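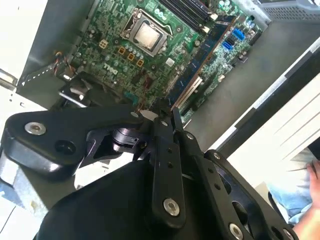

Figure 2. Wrist camera view during an approach to an open desktop case. The retention frame of the CPU socket is raised and the processor is in place. Linkage plates of the gripper fill much of the lower half.

4.2 Perception at close range

Most of the trouble in our disassembly pipeline comes from the last stretch of an approach, when the camera is near enough to see everything and the gripper is near enough to get in its way. Figure 2 is typical. The view that ought to be the most informative is the one in which our own hardware covers the most pixels. Early versions of the detector responded by reporting screws with great confidence and in excellent positions, all of them on the gripper. Hex-socket heads set in flat black plates are close to an ideal target, and the detector was trained to like screws. The planner, which believes what it is told, then tried to work out how the arm might unscrew itself. It returned "no feasible path," and we count this among its better decisions.

The obvious remedy is a self-mask. Flukach, our perception node, renders the gripper from its CAD model at the current joint angles and discards any detection that falls inside the rendered outline. This works as well as the joint angles do. The linkage has play in its pins, so the real plates and the rendered plates part company near the ends of the fingers, and a thin rim of metal escapes the mask. We widened the mask until the rim was gone. We then found that we had also removed a useful part of the motherboard, including the small connectors that the task is about.

The version used in this paper keeps a narrow mask and adds a test over time. While the arm moves, a feature on the case should shift in the image as the camera pose predicts, and a feature on the gripper should stay where it is or follow the finger joints. Each candidate is tracked and scored against both motions. Candidates that travel with the hand are dropped. The test needs motion to say anything, so the planner, Sarantis, now inserts a short sideways move before each contact. Visitors to the lab have described this as the robot hesitating. We have stopped correcting them.

Board layout is handled separately. We do not try to recognize the board model, although the maker's name is often printed on it in letters that even our first detector could read. Instead, Flukach looks for large parts with stable shapes, namely the CPU socket and the long expansion slots, and fits a plane and an orientation to them. Boards rarely line up with the image axes, and the one in Figure 2 runs diagonally through the view. Smaller parts are then searched for relative to the fitted plane. A raised socket frame was at first a serious nuisance, as it stands off the plane and tilted the whole estimate toward itself. We now fit the slots first and let the socket vote only on position.

Loose wires remain unsolved. They are thin, they cross whatever we wish to grasp, and they have no shape worth modeling. Sarantis treats every detected wire as a swept volume with a generous margin and plans around it. In a crowded case the margins merge, the free space vanishes, and the planner reports, correctly, that the safest course is to do nothing.

People are treated more simply. Any region labeled as a hand or forearm is projected to a keep-out volume that no later stage may shrink. One of the authors once proposed an exception for hands resting on the case wall, on the grounds that they were only resting. The proposal did not survive the discussion.

We ran 166 approaches with the full pipeline, logged by the Urkden recorder. Self-detections reached the planner in 2 of them, both during fast finger closure, when the encoder readings lag the plates. In 16 others the planner refused to move on account of wires. Gladys Lukumay and Makis Triantafyllou labeled the logs independently and disagreed mainly about whether refusal should be scored as failure. We score it as failure here. The tracking test accounts for most of the added computation, and Section 4.3 deals with the cost.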